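Momik 2 goes out to test users in June

The next release of Momik, our tool for lining up recordings from hand-held grippers, is nearly done. Most of the work since the last newsletter has gone into timing. A two-handed recording gives us several video streams, and each one starts when its own recorder feels like it. The old version matched them by start time and hoped for the best. On long sessions the drift got bad enough that a grasp showed up in one view well before it showed up in another.

Normunds Kivi rewrote that part over the winter. The new matcher looks for moments when the fingers open or close and lines the streams up on those. He ran it on 117 sessions from the Flornenholm archive and had to fix 2 by hand. Both had long stretches with no finger movement at all, so there was nothing to match on.

Touran Abbasi has been working on the labeling side. You can now mark a segment once and have it show up in every view. She also cut the load time for a long session to 8 seconds.

Small objects and clear plastic boxes remain the hard case for the tracker. 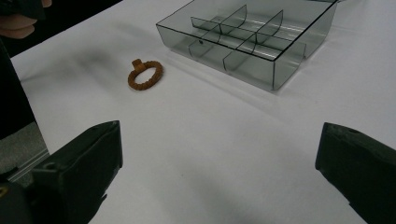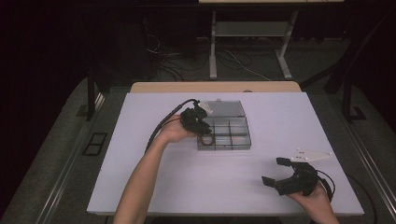
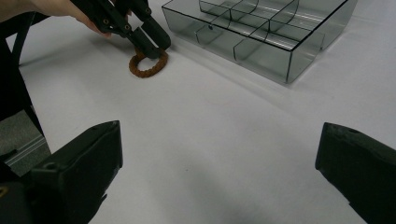
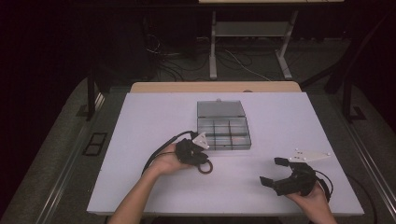 Bijan Nazari is testing a change that carries an object's last known position forward when the tracker loses it, with a limit on how long it may guess. It helps with small parts hidden behind a finger. It does less for box walls, where the tracker still picks up reflections as edges. That change will ship turned off, and you can switch it on in the settings file.

If you wrote your own export script for the old format, please send it to Nazanin Nouri before the release so she can check it against the new field names.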